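Cinell tea bar refit - progress report, June
For: Udar small grants desk

Short one this time as we are mid way through the coasters and I have the paint people waiting on an answer. Headings as per your form, sorry if I've put things under the wrong ones.

Where we are

Counter top is down. Marble pattern, pale green and white with the mustard veining, same sample you saw at the start. Blue wall panel is up behind it, the one with the white grid and the flower circles. People either love it or go quiet. Staying.

Rail at the edge fixed. Sockets live. Sink not live - see below.

Mugs and coasters: started. This is the bit you asked to hear more about, so most of this report is that.

Coasters

The plan in the bid was one matching set from Rennie. We dropped that. Rennie's price went up between the quote and the order and we already had a box of odd ones from the old room, so the line is now odd coasters, all different, one per mug, and the money goes to the shelf. Told your office by phone, putting it here so it's written down.

Reasoning was also that people find their own spot quicker if the coasters don't match. Paw print, zigzag, rattan etc. You remember "I'm the zigzag". You don't remember "I'm third from left". We tried it on a Sunday with the early group and they took to it straight away, so no labels needed and no label budget (was 20 pounds, now unspent).

Line along the back of the counter, by the wall, so the front stays clear for trays and for people actually making tea.

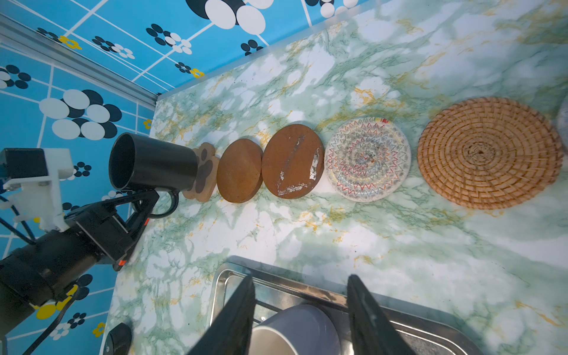
Coaster row on the new counter, paw print to rattan, black mug at the left end.

Condition of the old ones is mixed. The rattan is fine, the ceramic is fine. One of the round brown ones is badly scraped, white showing through, and I'd like to replace it before we open. It does the job but it looks tired next to a new counter. Not asking for extra, can come out of the label money.

Also to sort: size. They go from small to quite big and the biggest takes more room than the mug needs. If we end up short of space it's the rattan that moves to the end of the shelf. Hoping not to, its the favourite.

Cork ones mark if left wet. Wiping them is now on the closing list, between bins and lights.

Mugs

Ordered from Sulero, plain colours, no print. First box came with 2 chipped and they have agreed to swap those, no charge, waiting on the courier. Second box fine. 23 usable at the time of writing, which covers us for an ordinary morning but not for an open day.

Plain colours was the right call I think. Black, pale blue, lavender, white. Easy to tell apart from across the room and nobody fights over a slogan. The black ones don't show tea stains on the inside which is good or bad depending who you ask. The pale blue has a white inside and shows everything, so those get a proper scrub on closing, not just a rinse.

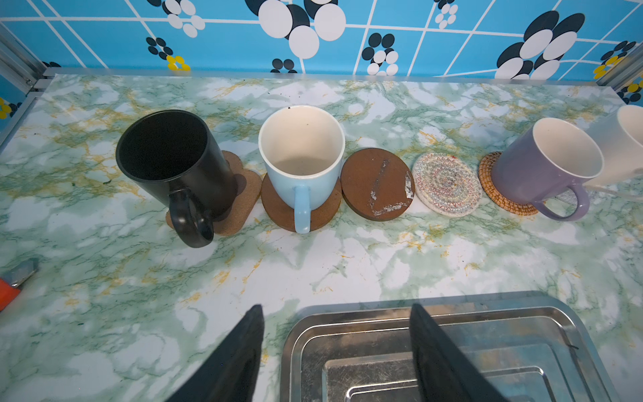

The tray question is still open. Stainless steel is easy to wipe and goes with the counter, but it scratches, and once it's scratched it looks it. The other option is the plastic cafe type, cheaper, uglier, quieter when you put it down. Leaning to steel. Would rather buy 3 decent ones than a stack of bad ones. If your desk has a view please say in the reply, otherwise we go ahead with steel.

Handles - small thing but it came up. We had them any way round at first and people were reaching across each other. Handle to the front from now on. Goes on the card by the kettle when the card is done.

Problems / delays

Sink. Waste pipe is the wrong size, right one on order. Until it comes we are washing up in the back kitchen and carrying things through, slow, and it's the main reason the opening has slipped.

Paint. Blue of the side wall doesn't quite match the panel. Either we repaint or we live with it. My vote is live with it, paint people's vote is repaint, surprise surprise.

Shelf. Measured, not cut.

Spend

Counter and panel: on budget.
Mugs: under, by a little, even with the second box.
Coasters: nothing spent so far, one replacement to come.
Labels: nil, not needed.
Plumbing: will go over. Figure to follow when the invoice is in, I don't want to guess at it here.

Receipts scanned and in the shared folder, apart from the rail one which I have on paper and will get to.

Next

Pipe in, sink on.
Replace the scraped coaster.
Chase Sulero for the swap.
Decide trays.
Cut and fit shelf, mugs off the counter overnight once that's up.
Card by the kettle.

Next report when the sink is working, or at the end of the month if it still isnt. Phone is better than email this week, after 3 if you can.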